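Frequently Asked Questions: Introductory Robot Manipulation Course

Floscombe Technical College, Department of Applied Engineering

Last revised 29/01/2022

The answers on this page apply to all students enrolled in the Introductory Robot Manipulation Course and to applicants for the coming term. Where an answer differs from the printed course handbook, this page takes precedence.

Who may enroll in the course?

The course is open to any student of the College who has completed the first-year mathematics requirement. Students from outside the Department of Applied Engineering are welcome and are asked to obtain the signature of their home department before registering. Applicants from Puddale High School who hold a dual-enrollment agreement may also apply.

Is previous programming experience required?

Students should be able to write a short program that uses loops, functions and lists. No experience with robots is expected. A self-check is posted on the course site, and applicants who find it difficult are advised to take the evening programming workshop first.

How long is the course, and how is the time divided?

The course runs for 11 weeks and includes 52 contact hours. Of these, 19 are lecture hours and the remainder are spent in the Herrera Laboratory. Students should also plan for reading and report writing outside class.

How many students are in a laboratory team?

Teams have three members. Students may request to work together by writing to the department office before the first laboratory session. Requests are honored where schedules permit, and the office assigns all other students. A team may be reorganized if a member withdraws.

What does the main project involve?

The main project is named Silen. Each team writes the control program for a robot arm working above a board on which small shaped blocks have been set out. The arm carries a plain rod in place of a gripper, so blocks are moved by pushing alone. Instructions are given to the program as short written sentences, such as a request to bring one named block next to another, and the program must decide where the rod should touch the wood-topped workspace and in which direction it should travel.

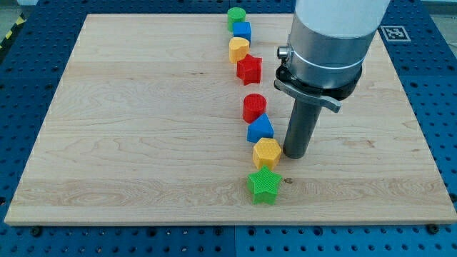

Color alone is not sufficient to identify a block. A red star and a red cylinder may both be in play, as may a yellow heart and a yellow hexagon, and a sentence that says only "the red one" must be treated as incomplete. Teams are expected to state in their report how their program responds to such a sentence -- whether it asks for more information, declines to move, or makes a choice by a stated rule.

Which layouts will be used for grading?

Practice layouts are published on the course site. Grading layouts are kept by the department until the day of the assessment and are the same for every team. They may include blocks placed in a line, in groups, or close to an edge of the board. Each team receives 10 instructions during the assessment and may repeat one of them at no penalty.

May a team touch the blocks during a graded run?

No. Once a run has begun, the blocks may be moved only by the arm. If a block leaves the board, the run is stopped and the instruction is marked as not completed. The supervisor resets the layout before the next instruction is given.

May teams replace the rod or print their own tool?

The rod supplied by the laboratory must be used for all graded work. Teams that wish to study another tool may do so as an optional extension, with written approval from the laboratory office. Drawings are to be submitted with the request. Replacement tools are fitted and removed by laboratory staff only.

What safety rules apply in the laboratory?

Every student must complete the safety briefing before entering the working area. While the arm is powered, hands are to be kept clear of the board and one team member must remain within reach of the stop button. Long hair must be tied back. Loose sleeves, scarves and hanging badges are not permitted. A student who disregards these rules will be asked to leave, and the session will be recorded as an absence.

Can the laboratory be used outside scheduled sessions?

Additional hours may be reserved through the booking page. A team may hold one reservation at a time, and a reservation is released if the team has not arrived within ten minutes. At least two members must be present.

How is the course graded?

The Silen assessment counts for half of the final grade. The written report and the weekly exercises make up the other half in equal parts. Reports are submitted as a team, and each member attaches a signed statement of his or her own contribution.

What happens if a student misses the assessment?

A student who is absent for a documented reason may attend the make-up session in May. Requests must reach the department office before that session is scheduled -- late requests cannot be considered. The remaining members of the team proceed as planned and are not penalized.

Is there a laboratory fee?

There is no separate fee. Teams are responsible for the cost of any equipment damaged through misuse, as described in the laboratory agreement signed at registration.

Where should further questions be sent?

Questions about enrollment should be directed to the department office. Questions about equipment, bookings or safety should be directed to the Herrera Laboratory desk during posted hours.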